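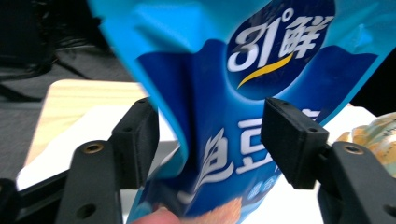

Filed under: Robot Learning, Buyer Questions
3 min read
August – by the Soditz desk

Collecting grasp examples by hand: your questions

Do I need a robot to collect examples?
No. The Drurix kit is a hand-held gripper with a camera on it. A person does the picking and the recording becomes the example. Whether an arm can later copy it is a separate question, and vendors like to blur the two.

Jetach says 300 examples per task is enough. Is it?
For one product on one table, maybe. We'd want to see the test before believing it. Ask what was held back from training – if the answer is nothing, the score means very little.

Why are snack bags treated as hard?
Film creases. A logo that reads fine when flat can vanish into a fold, and the printing gets hidden where the pads pinch. A box doesn't do that to you.

Should blurry recordings be thrown out?
Not all of them. Hands move, and so will the arm. We drop a recording when the pads can't be made out. Lettering on the bag matters less.

Can the other hand help?
Decide before you start and write it down. A finger under the bag makes a better grasp for you and a misleading one for a one-armed robot.

What success rate did you get?
Our Abdelaziz site got 76 percent on bags used in training and 65 on new ones. We trust the second number more, and not by much.

How many people should record?
We use 8. One careful person gives you tidy data and a robot with that person's habits.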